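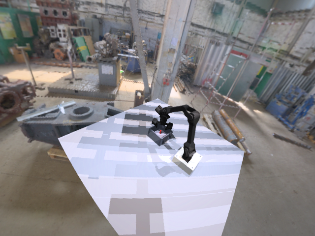 Our sim, gripper over the box with the red piece in it

Gripper stops above the box and won't go down, help?

Hi all! I'm in the Kivville robotics club and we've got a sim round coming up where the arm has to pick a little red object out of an open box. Ours swings over fine, then just hangs there above the box. No error, nothing in the log except "step 126 skipped". I've restarted it a bunch (and my laptop, twice). Mylene on my team thinks it's the box walls, I think it's my code. Any ideas??
Posted Jul 5, 2023

2 answers

Kanini Mwaipopo
Mylene may be right! If your planner treats the box as one solid block, every path down counts as a crash and it skips the step. Look at the collision shape for the box. If it says "hull", switch it to the real mesh, or build it out of five thin slabs (four walls and a floor). We had the same thing in December and slabs fixed it. Also check that your fingers fit between the walls when they're open, ours were too wide at first.

Gashi
try lowering the speed? worked for me on 59 but i had a different arm

Reply from the original poster:
It was set to hull!! Slabs going in tonight, thank you Kanini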